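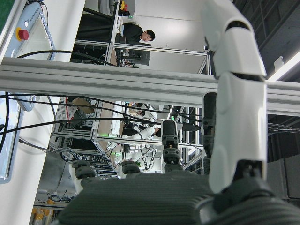 Entering sweepstakes is mostly a filing job, according to Dragica Janevski, and people who treat it like luck quit by the second month. She said this before I had my notebook out, so the wording is mine, the idea is hers.

We talked on the phone, early, a little after 6 a.m. her time. She does her entries then. Coffee, laptop, one browser window, no email open. "If I open email I'm gone," she said.

So how does it work. She keeps a plain spreadsheet. Name of the giveaway, who's running it, end date, how often you can enter, whether it's open where she lives. A daily one gets a green row. One-and-done gets gray and she never looks at it again. On a busy morning she gets through up to 60 entries. Slow ones, a handful, then she goes and does something else.

What has she won? Mostly small stuff. A tote from Keso that she still carries. A box of Lisedeo hand creams, lavender, which she gave to her sister because lavender gives her a headache. Then the big one in August, a gift card from Mumano, enough to replace the dryer. "I thought it was a scam. I let the email sit for two days. You get forty-eight hours with some of them! I nearly lost it."

She answers faster now. But she checks first, and she was firm on this. Go back to the giveaway page, find the contact there, write to that one. Don't click the link in the message. Never pay for shipping, never give a card number. "A prize with a bill is not a prize."

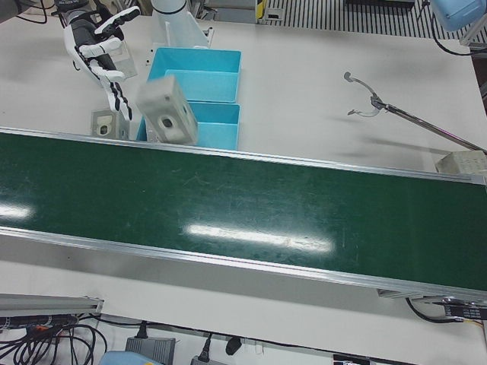

On blog giveaways

Her favorites. Smaller crowd, better odds, and you get to know the hosts a bit. She actually reads the posts, too. Most entries want a comment and plenty of people paste the same line everywhere. "Great giveaway, thanks!" She hates that. If the host asks which color you'd pick, pick a color.

One host, running a Živković scarf giveaway, tossed every comment that didnt answer the question. Dragica was fine with it. She didn't win that one either.

On the extra entries

Follow here, share there, tag friends. She does the follows from a separate account and skips the tagging. "My friends have asked me to stop. Nicely, the first time."

On a separate email adress

Yes. Get one. She set hers up after the newsletters buried a note from her dentist, and she unsubscribes in batches when a contest closes.

I asked if she'd ever stop. Long pause, typing. She was entering something while we talked, a cookware set, ending at noon.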